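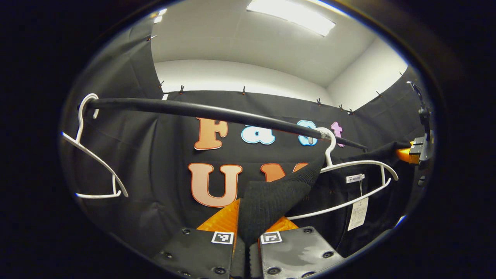
Most people I know own too many clothes and would say so if asked. I did, until a year ago last October, when I moved from a house in Clorkstead to a flat with one narrow cupboard in it. My coats went on the back of a door. Everything else had to fit in the cupboard or go.

I think the usual advice about this is wrong. It tells you to sort your clothes by how you feel about them, or by whether you have worn them in the past year. Both tests ask the wrong thing. I feel warmly towards a great many shirts. I have worn a good number of bad ones in the past year, mainly on days when the better ones were in the wash. What I should have been asking is how a garment came to be there in the first place, and whether I would let it in again.

When I went through mine before the move, 67 items were left after the first bag had gone to the charity shop. I wrote down where each had come from, as far as I could remember. A few were presents. Some were bought for a particular event, such as the grey suit for Arvid Åberg's wedding, which I have since worn to two funerals and a tribunal. The largest group by far had been bought in sales. I hadn't gone out to buy them. They were cheap, I was passing, and they were near enough to my size.

A sale is an odd way to choose what to wear. The shop has picked out the things that other customers didn't want and put them by the door. I was treating that rail as a piece of luck. My brother-in-law, Kamarul Goh, worked in clothes shops for years and told me he never bought from the reduced section at all, even with the staff discount on top. He bought one pair of trousers each spring at full price and wore them until the pockets went.

I used to think that was a rich man's habit, though he wasn't rich. I added up what I had spent on the sale items I could put a price to and it came to £334. Several of those had been worn once. One jacket still had the spare button in its little bag, pinned to the lining. For that money I could have had two pairs of properly made shoes, and I have needed shoes for most of my adult life.

There is a fair argument on the other side. Full price is a lot to find at once, and anyone with children knows that a cheap coat which fits in the autumn is worth more than a fine one they will have outgrown by spring. Saodah Rahman, who lives below me and has three boys, buys nearly everything reduced or second-hand and wastes almost nothing. But she goes in with a list. If the list says school trousers, she comes home with school trousers or she comes home with the bus ticket. I have no quarrel with cheap clothes bought that way.

My quarrel is with storage. We have been taught to treat a full cupboard as a shortage of cupboard. The flat below mine came with fitted wardrobes along a whole wall, and the agent spent longer on them than on the boiler. New houses are sold on this. There are firms that will rent you a locked room on a ring road so that you can keep clothes you don't wear in a building you don't visit. Teguh Liew paid for one of these for years. He cleared it in the end and kept a rucksack and a wool jumper — the jumper had moth.

A small cupboard does the deciding for you, and I have come to think that is a kindness. If I bring in a shirt, a shirt goes out, and I have to stand there and pick which. More often than not I can't, so I leave the new one in the shop. I have bought four things since the move. I can remember buying each of them, and I wear them all.

I don't claim it has made me better dressed. My sister says I look the same in every photograph, and she is right. I do get dressed faster, and the ironing is done by the time the kettle has boiled. I would still like a hook for the coats.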